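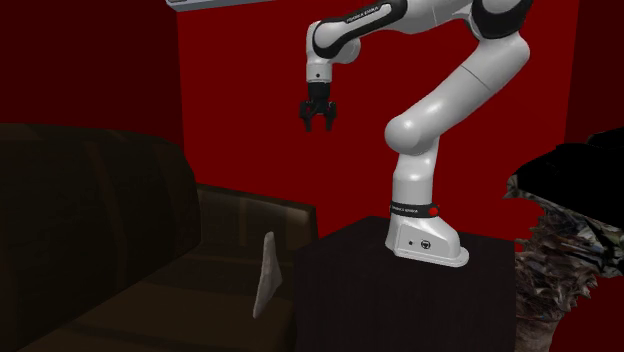 Rooms for Living In: An Interview with Chaimae Soliman

The Benmoussa Institute for Domestic Design continues its series of conversations with practitioners whose work touches the everyday home. For the October installment, the Institute spoke with Chaimae Soliman, an interior color consultant and the author of the Institute's handbook on painted rooms. The conversation was conducted by Hicham Tahiri, editor of publications, in the reading room on a Wednesday afternoon.

Ms. Soliman came to color through repair work. She trained as a plasterer in Urnevier, where many of the older row houses had been painted over so often that the moldings had lost their edges. Her first employer asked her to scrape back a section of wall in each room before any new work began, and to keep a written record of what she found.

"I was supposed to be looking for cracks," she said. "I found a dining room that had been green, then brown, then a very strong red, and then cream for the rest of its life. I wanted to know who had chosen the red and how long they had lived with it."

The question of red occupied much of the conversation. Ms. Soliman regards it as the color clients most often ask about and most often abandon before the paint is ordered. In her view the hesitation comes from the way paint is selected, usually from a small card held up in a shop under bright light.

"A card tells you the color of a card," she said. "A wall has a window beside it, or it faces one. The same red will look brown on one side of a room and almost orange on the other. People think the painter has made a mistake and opened the wrong can."

She asks clients to paint large boards and to move them from wall to wall over several days. The boards should be looked at in the morning, at dusk, and by lamplight, and they should be placed near whatever furniture is going to stay. Dark upholstery, she noted, can make a warm wall look brighter than expected, and a client who has tested a color in an empty room may be surprised when the sofa is carried back in.

Asked whether a red room should have one painted wall or four, Ms. Soliman was firm in her preference. "I was taught that a single strong wall was the cautious choice, and I no longer agree," she said. "The eye goes to the line where the color stops. If you paint all the walls, the corners become softer and you notice the color less after a week. I have had clients call me to say they have forgotten the room is red."

Her handbook, prepared for the Institute, records 52 painted rooms in Urnevier and the neighboring district of Woliten. Each entry gives the direction of the windows, the type of plaster, and the finish, together with a short statement from the household. Ms. Soliman insisted on including rooms that the owners had come to dislike. One entry concerns a study in Woliten which was repainted 8 months after completion. The owner wrote only that he could not read in it.

"He was right," Ms. Soliman said. "It was a north room and I had let him use a gloss. Every lamp showed up twice. I would do it in a flat finish now, and I would put the reading chair with its back to the window."

Mr. Tahiri asked about cost, a subject on which the Institute receives regular correspondence. Ms. Soliman replied that deep colors require more coats than pale ones and that a tinted primer is worth the expense. She advises households to buy all of the paint for a room at one time and to mix the cans together in a larger bucket before starting, as small differences between cans are easily seen on a long wall. Ceilings she prefers to leave for a separate visit.

The conversation closed with her present work, a survey of the stair halls at Paltura House, where the earliest layers have not yet been reached. She expects to be there through the winter.

"The top landing is pink," she said. "I do not know why, and the records for that floor are missing. I have asked them to leave it alone until I have finished the lower flights."

The handbook may be consulted in the Institute's reading room. Requests to borrow the sample boards should be addressed to the publications office.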